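Lorkcombe Household Words — README

Version of 2026-08-22
Maintained by Jhonatan Villanueva

What is in this collection

Lorkcombe Household Words is a small word list with short explanations. It contains 400 entries for things in the house: furniture, kitchen tools, cloth, lamps, and the parts of a door. The words were collected in two villages, Eder and Sustberg, where older people still use many names that are not in the printed dictionaries. I started with my own family and then asked the neighbors.

The list is made for people who study local speech, and also for teachers who want a simple text for class. It is not a full dictionary. Verbs are mostly missing, and I did not include words for animals or for farm work.

Files

entries.txt has one word per line, with the fields separated by a tab
sources.txt tells which village each word comes from
sounds.txt has the pronunciation for 136 of the entries
changes.txt is the history of corrections

All files are in UTF-8. Please do not open entries.txt in a spreadsheet and save it again, it can destroy the accent marks. This happened to me in April and I needed a long time to repair it.

Fields

The first field is the word in the local form. The second is the village, written as E or S, or ES when both use it. The third is the meaning in English. The fourth is a note, and it is often empty.

Some entries have the same meaning but different words. For example, Eder has one word for every table, but in Sustberg a long table and a small side table have separate names — the speakers there were very strict about this.
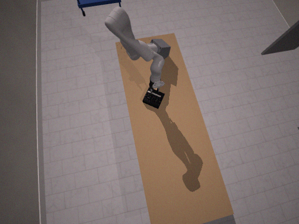 Long table with a light tan wooden top, seen from above (entry group "tables").

Spelling

There is no official spelling for this speech. I followed the system of the Cuvow school reader, with two changes. Long vowels are written double, and the soft g is written gj. If a speaker gave me a written form, I kept it in the note field, even when it does not follow the system.

Known problems

Around 130 entries come from only one speaker. They are marked with a star and should be used with care. The words for cloth are weaker than the rest, I am not an expert in weaving and maybe I mixed up some of them. The plural forms are not complete.

Use and corrections

You may copy and change the list for any purpose, also in printed books, if you name the collection. Corrections are very welcome. Please send the old line and the new line together, and tell me which village the speaker is from — without this I cannot add it.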